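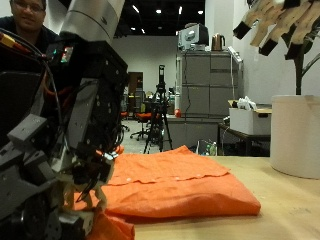

The orange cloth, folded flat with two buttons along the top layer.

Cormier folding table: a review from someone who used to iron on the bed

Posted May 12, 2022

I have wanted a proper surface for folding clothes ever since I moved into a flat with no spare worktop, and for years I made do with the bed, the arm of the sofa and (on bad evenings) my own knees. The Cormier table was meant to be a small treat and has ended up changing the way I do my washing altogether. I know how that sounds. It's a table! But I've had it since February and I still look forward to a full basket, so I think it has earned a few paragraphs.

Mine is the longer of the two sizes, in the pale finish. It came flat in one box with four legs, a bag of bolts, a hex key and a sheet of drawings with hardly any words on it. I had it standing inside an hour, and most of that went on finding out that the legs have an inside and an outside face. Look for the small notch before you tighten anything. If you get it wrong the table will stand up quite happily but it rocks, and you'll blame your floor as I did.

The top is what I love. It has just enough grip that cotton stays where you smooth it, and it doesn't snag. Shirts are the real test, as anyone who folds a lot of them will know, because the sleeves want to slide off in opposite directions while you're dealing with the collar. On my old folding board (a Grarkar, perfectly decent, slippery as a fish) I had to hold one side down with my elbow. On the Cormier I button the shirt at the top and the middle, lay it face down, bring the sides in, turn the sleeves back down the length, then fold up from the hem. It stays put between each step. I can let go, answer the door and come back to it.

Depth matters more than length, by the way. My sister-in-law Karine Pelletier has the narrower version in her hall and it's fine for towels and T-shirts, but a man's long shirt hangs over the front edge while you're working, and the hanging part pulls the rest out of line. If you have room for the deeper one, get the deeper one.

I timed myself on the same pile of shirts, once on the bed and once on the table. The bed took 20 minutes and the table took 10. I'm sure part of that is being able to stand up straight. My back certainly noticed, and I no longer get to the bottom of the basket in a foul temper.

Height next. There are six settings, which you change by moving a bolt in each leg, and it's a fiddly job that I wouldn't want to do every week. I'm fairly tall and use the second from the top. My neighbour Vernon Chan came round to try it before buying one and preferred it two notches lower, so we spent a silly half hour moving bolts up and down and then had to do it all again when he'd gone. Set it once for whoever does the most folding and leave it.

Now the grumbles, and there are a few. The edges are rather square. They've not marked any clothes, but I've caught my hip on the corner more than once and I'd have liked them rounded off. The finish shows dark scuffs if you drag anything with rubber feet across it. Most of mine came off with a damp cloth and a drop of washing-up liquid, though there's one by the left-hand end that I've given up on. And there's no shelf underneath. You can buy one separately, but it seems a bit mean at this price, and I've simply pushed a crate under there for the socks.

You can't iron on it, either. The leaflet says so and I tested it anyway with a folded blanket on top, and got a faint cloudy patch for my trouble. Fold on it, sort on it, wrap presents on it, cut out a dress pattern on it (wonderful for that!), but keep the iron away.

A few people asked under my last post whether a plastic flip-fold board would do the same job for much less money. I've owned one, the Pudammont, and for a stack of identical T-shirts it's quick and rather good fun. For anything with a collar and buttons I find it too stiff, and every shirt comes out the same width whether that suits your drawer or not. With a plain flat table you choose your own width. My drawers are shallow, so I do a long, low fold in layers and stand the shirts in a row on their edges, and I can see every colour when I open the drawer.

Would I buy it again? Yes, tomorrow, in the same size and the same finish. Half a star off for the corners and the other half for the missing shelf, and I'd still press it on anybody who is folding on a mattress.

Four stars out of five. I've got the darker one on my list for the sewing corner, once I've talked myself into the delivery charge.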